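Foam pads peeling off gripper fingers — glue or something else?
Posted in Robotics clubs and comps
Szabolcs Vida

Hi all, after some quick advice. Uni robotics club, we're doing the Skastumus tidy-up challenge in June and our hand-held gripper is the bit that keeps letting us down. Two fingers, black block on each, soft black covering over the block. The covering is lifting at the edges. Worst along the top rim on the left one, frayed there as well.

We use the hand-held one to record demos, then the arm copies them (thats the theory). Task is soft stuff, cloths mostly, in and out of a bowl. Did about 200 demos on the old pads and they were fine. New ones are self-adhesive foam from Candotden and they started lifting after 8.

Tried so far:
superglue — went hard and crusty, fabric slid straight off it
double sided tape — held for one session
wiping the block with metho first, maybe a bit better

Don't want to reprint the fingers if I can help it. The blocks have two small holes on top, could I use those to clamp the foam down? Or is that asking for snags. 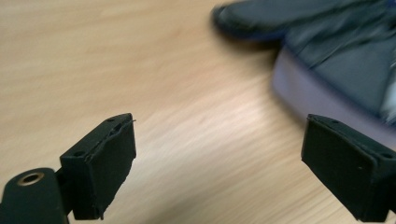
Kornél Bognár
Superglue is your problem, it soaks into foam and sets like glass. Contact adhesive. Thin coat on both faces, let it go tacky, press, leave it overnight under a clamp. Scuff the block first with 200 grit, printed plastic is too smooth otherwise.

Also don't stop the foam at the edge. Wrap it over the top and glue it down on the back. An edge that sits right where the cloth drags past will lift whatever you stick it with. We had ours wrapped for the whole Jirngate comp and only redid one side.

Wouldn't use the holes. Screw heads catch on towels, ask me how I know.

Ákos Kerekes
just buy better foam mate

Benedek Magyar
Bit of a different take. Ditch foam, go silicone sheet, the thin stuff. More grip on cloth and it doesnt fray. Needs silicone glue though, nothing else sticks to it, and it's slow to cure.

One thing to watch. If you change the pads halfway through recording then your demos won't match. Colour and thickness both show up in the camera view. We swapped at demo 1564 out of 2000 and the policy went a bit strange on closing, would stop short of the cloth. Ended up redoing a chunk of them. So pick one covering, put the same on the arm's fingers, then record the lot.

If you do stay with foam, trim any loose threads before each session. Small scissors, takes a minute.

Szabolcs Vida
Cheers, going with contact adhesive and the wrap over the top. Hadn't thought about the arm fingers matching, they've still got the old pads on so will do all four at once. Benedek what thickness silicone did you use? Might try it after the comp.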